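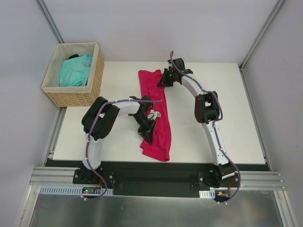 3.2 Small fairs and the regional print trade

We were lucky in our sellers, who were generous with their time and their ledgers. Of the 16 dealers we spoke with at the Birkberg fair in February, all but two had also shown at Trostum, and most were happy to talk at length about what makes a buyer stop at a stall. Prices there ran up to 1,000 euros for a signed etching, though the steady trade was in maps and loose bookplates (see Figure 2). The Guérin catalog, which we come back to in Section 4, lists many of the same sheets at noticeably higher prices.

Figure 2. Sales by type of work, Birkberg fair.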